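Werkstattbuch Cunmont, Tütentisch
Zuletzt aktualisiert: 4. Mai 2022
Abgelegt unter: Verpackung / Taschen & Tüten / Getränke

Also weiter mit den Geschenktaschen. Gestern Abend habe ich noch die Liste für das Sommerfest bei Mabaso durchgesehen, und die wollen jetzt 229 Stück bis Juni, alle mit Glasflasche und Dosen, alle mit Henkeln, die man auch anfassen mag. Schöner Auftrag! Nur hat beim letzten Mal die halbe Ladung geklappert wie ein Besteckkasten, und das möchte ich nicht noch einmal hören (und der Fahrer von Lotska bestimmt auch nicht).

Was ich heute wissen wollte: wie legt man eine Flasche zu den Dosen, wenn die Tasche klein ist und der Rand innen schon Platz wegnimmt? Am besten gefällt mir bisher schräg, Flaschenhals zur Seite, Dosen daneben. Man sieht gleich den Kronkorken und das Etikett, und das bunte Futter mit dem fuchsartigen Tier kommt auch gut raus - das ist ja das, was die Leute beim Reinschauen zuerst anlacht. 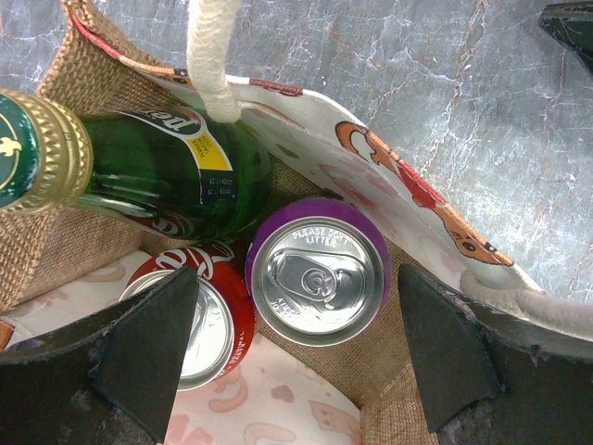 Was kommt zuerst in die Tasche, Flasche oder Dosen?
Die Flasche zuerst, danach die Dosen so, dass sie den Bauch der Flasche abstützen, und ganz zum Schluss das Papier in die Lücken.

Das mit dem Papier muss ich noch ausprobieren. Grimeditz hat uns eine Rolle Seidenpapier geschickt, hübsche Farbe, knistert aber furchtbar und reißt beim Stopfen sofort ein. Ich nehme lieber den alten Packkram aus dem Regal hinten links, der ist zwar hässlich, gibt aber nach und bleibt, wo man ihn hinsteckt. Vielleicht oben drauf ein Blatt von dem schönen, dann merkt es keiner.

Zweite Variante: Flasche aufrecht nach hinten, Dosen davor. Braucht weniger Grundfläche, dafür schaut der Deckel der Flasche nach oben und man greift beim Auspacken zuerst zu den Dosen. Finde ich für Kinder eigentlich netter, die wollen eh die lila Limo und nicht die Glasflasche. Die Henkel vorher nach außen legen, sonst hängt man beim Einräumen ständig in der Kordel - mir dreimal passiert, jedes Mal geflucht.
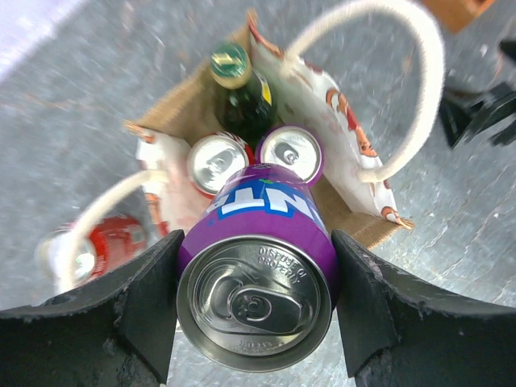

Lila Dose vor der Tasche, Flasche aufrecht hinten.

Offen für morgen:
- Trageprobe mit voller Tasche, einmal die Treppe runter und wieder rauf
- bei Lotska fragen, ob 36 Taschen auf einen Rollwagen passen
- Klebepunkte nachbestellen, die Schachtel ist fast leer
- Anhänger: Schnur oder Klammer? Ich bin für Schnur

Kommentare

packtisch_2: Schräg ist hübscher, aber beim Stapeln im Wagen würde ich aufrecht nehmen. Sonst drückt der Hals gegen die Seitenwand.

wellpappe: Bitte kein Seidenpapier mehr, ich fege die Schnipsel heute noch zusammen.

lager cunmont: Klebepunkte liegen im Schrank neben der Tür, vier Schachteln. Schnur ist auch da, gleich daneben!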